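Drawers stick every September, what can I put on the runners?
2 min read

Jinlong Qian
I have a chest of drawers in solid wood, bought second-hand in Konddale. In summer it runs well. When the rain comes in September, the two lower drawers become very hard to pull. I have already tried soap, and it helped for one week only. Should I sand the sides, or is there a better product? I do not want to damage it, as I paid 183 for it.

McKinnon28
Candle wax. Works for me.

Bevero
I had the same problem in my old flat, so I write what I did. Please do not sand yet. Wood takes water from the air and becomes wider, and in winter, with the heating on, it goes back. If you sand in September, you will have a loose drawer in January.

First take the drawers out and let them stand in a dry room over 50 hours. Then clean the old soap from the runners with a cloth that is only a little damp. Soap can hold moisture, so I would not use it again.

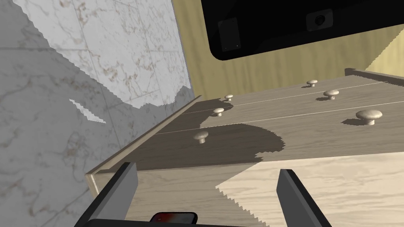

After this, rub hard wax on the runners and on the bottom edges of the drawer sides. Two thin layers are enough. Pull always with both hands, one on each knob, otherwise the drawer goes in crooked and blocks even when the wood is dry.

If it still sticks in the dry months, look for shiny places on the sides. There you can sand a little, with fine paper, and try the drawer after every few strokes.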